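Updated 07/07/2020 by Digby Stubbs, Drernden Young Mechanics Club

# How Does a Tire Hold On to the Road?

A car can weigh 4000 pounds. It can go up a hill, stop at a red light and turn a corner in the rain. Every time it does one of those things, the only parts touching the road are its four tires.

Even then, most of each tire is up in the air. Look at a parked car from the side. The tire is round, but the very bottom is squashed a little flat. The flat part is called the contact patch, and on a family car it is close to the size of a grown-up's hand.

All the steering, stopping and starting happens through those four patches.

## What is the contact patch doing?

It is making friction. Friction is a force that slows things down when they rub or try to slide against each other. Rub your hands together and you can feel it. Walk across a rug in socks, then across a smooth kitchen floor in socks. The rug has more friction, and your feet stay where you put them.

Rubber is good at making friction. It is soft enough to push down into the tiny bumps and holes in a road, and when the car tries to slide, the rubber is already hooked onto those bumps. A road that looks smooth from a car window is very rough up close. Kneel down on your driveway and run a finger over it. 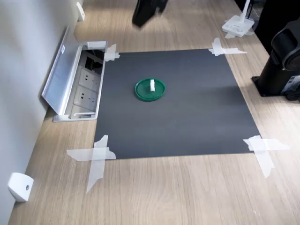

A tire patch has nothing holding it in place except the weight of the car and the grip of the rubber. There are other ways to keep something still. You can nail it, glue it, or tape it like the dark square on the table, which has crossed strips of tape at its corners. Tape works well for things that are going to stay put. A tire has to grip the road, let go, and grip again farther along, many times every minute, so it can't be stuck down at all. The rubber at the bottom rolls up and away behind, and new rubber comes down in front.

When a car rolls along normally, the patch does not slide on the road. Each bit of rubber is set down and then lifted up, a lot like your foot when you walk. If the patch does start to slide, the driver has lost some grip. That is a skid.

## Why do tires have grooves?

The pattern on the outside of a tire is called the tread. It has raised parts, called blocks or ribs, and low parts, called grooves.

On a dry road, you don't need grooves very much. Some race cars use tires with no grooves at all, called slicks, when the track is dry. They put as much rubber on the road as they can.

Rain changes things. Water gets between the rubber and the road, and the rubber can't reach the little bumps. The grooves give the water a place to go. It gets squeezed into them and pushed out to the sides and the back. The rubber can then touch the road again.

If there is too much water, or the car is going too fast, the grooves fill up. The tire can ride up on top of the water like a water ski. Drivers call this hydroplaning. The car may not turn or stop the way the driver wants until it slows down.

## What does the air do?

Most of the space inside a tire is filled with air, and the air is what holds the car up. It is packed in tightly, so it pushes out on the tire in every direction.

Say our 4000 pound car has its weight spread evenly. Each tire holds up 1000 pounds. With the right amount of air, the patch presses on the road evenly from one side to the other.

- **Too little air:** The tire sags. The edges of the patch press hard and the middle presses less. The edges wear out first, and the tire bends too much and gets hot.
- **Too much air:** The tire is stiff and bulges in the middle. The patch gets smaller, and the middle wears out first.

The right amount is printed on a sticker, usually just inside the driver's door. It is also in the owner's manual. In my old manual it is on page 284, after a very long part on how to set the clock.

## Try it: the eraser test

You will need:

- a rubber eraser
- a cookie sheet
- a small cup of water
- a paper towel
- a book to prop up the cookie sheet

1. Put the eraser flat on the dry cookie sheet.
2. Lift one end slowly. Stop when the eraser starts to slide.
3. Slide the book under the lifted end so the sheet stays at that height. Draw around the eraser on paper and write "dry" next to it, along with how high you lifted the sheet.
4. Dry your hands, take out the book, and spread a thin layer of water over the sheet.
5. Do the test again and write down the new height.

Try each test a few times. Your answers won't all match, and that's normal. Small things like a crumb or a bump of the elbow can change what happens. Wipe up the water when you are done.

If you want to go further, ask a grown-up to cut some grooves in a second eraser and test that one too. We did it at the club in May and had a long argument over which way the grooves should point.
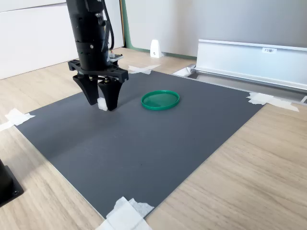 ## When is a tire worn out?

Every mile rubs a tiny bit of rubber off. After years of driving, the grooves are not very deep, and they can't hold much water.

Tire makers put in a small signal to help. Down in the grooves there are little raised bars of rubber, called wear bars. On a new tire they sit far below the tread. When the tread has worn down level with them, the tire needs to be replaced.

Ask a grown-up to help you find the wear bars on a parked car. The engine should be off, and you should be in a driveway or parking lot -- never by the side of a street.

## Words to know

**Contact patch:** the part of a tire touching the road

**Friction:** a force that works against sliding

**Hydroplaning:** riding on top of water and losing grip

**Tread:** the pattern of raised parts and grooves on a tire

**Wear bar:** a small bar in a groove that shows when a tire is too worn to use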